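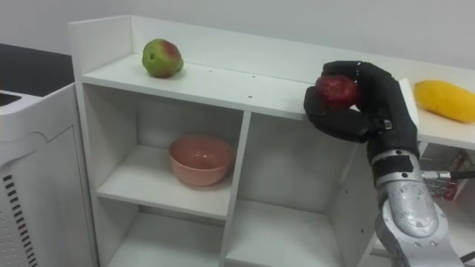
## Einheit 5: Nachernteverhalten und Lagerung von Kernobst

Stand: 2022-04-20

Stoff aus der letzten Einheit (Blüte, Befruchtung, Junifruchtfall) wird vorausgesetzt.

### 5.1 Klimakterische Früchte

Der Apfel gehört wie Birne, Banane und Tomate zu den klimakterischen Früchten. Nach der Pflückreife steigt die Atmung stark an, gleichzeitig bildet die Frucht vermehrt Ethylen. Stärke wird zu Zucker abgebaut, der Säuregehalt sinkt, das Fruchtfleisch verliert an Festigkeit. Erdbeere und Kirsche zeigen diesen Anstieg nicht und reifen nach der Ernte kaum nach.

Die Grundfarbe wechselt im Verlauf der Reife von Grün nach Gelb (Chlorophyllabbau). Die Deckfarbe entsteht durch Anthocyane und hängt stark von Licht und Nachttemperatur ab. Ein grüner Apfel mit roter Backe kann deshalb pflückreif sein oder auch nicht. Für die Bestimmung des Erntetermins zählt die Grundfarbe, ergänzt durch:

- Jod-Stärke-Test
- Festigkeit (Penetrometer, kg/cm²)
- lösliche Trockensubstanz (Refraktometer, °Brix)

Aus Festigkeit, Brix und Stärkewert wird der Streif-Index berechnet:

**Streif-Index = Festigkeit / (Brix × Stärkewert)**

Der Index fällt mit zunehmender Reife. Sortentabelle siehe Anhang.

### 5.2 Lagerverfahren

| Verfahren | Prinzip |
|---|---|
| Kühllager | niedrige Temperatur, normale Luft |
| CA-Lager | O₂ abgesenkt, CO₂ erhöht |
| ULO-Lager | O₂ sehr stark abgesenkt |

Zu hohe CO₂-Werte führen je nach Sorte zu Fleischbräune. Bei zu wenig Sauerstoff setzt Gärung ein.

### 5.3 Fallbeispiel Rurkiditz

Der Betrieb in Rurkiditz lagerte 1.265 Kisten im Kühllager ein. Nach 142 Tagen mussten 14 Kisten wegen Fäulnis aussortiert werden. Die Auswertung stammt von Yaqin Qian. Zu beachten: Druckstellen wurden getrennt erfasst und sind in der Zahl nicht enthalten.

### Aufgaben bis zur nächsten Sitzung

1. Ausfallquote für Rurkiditz in Prozent berechnen.
2. Wirkung von 1-MCP auf die Ethylenrezeptoren kurz erläutern.
3. Text von Benoît Perrin zur Stippigkeit lesen (Calciumversorgung, nur der erste Teil).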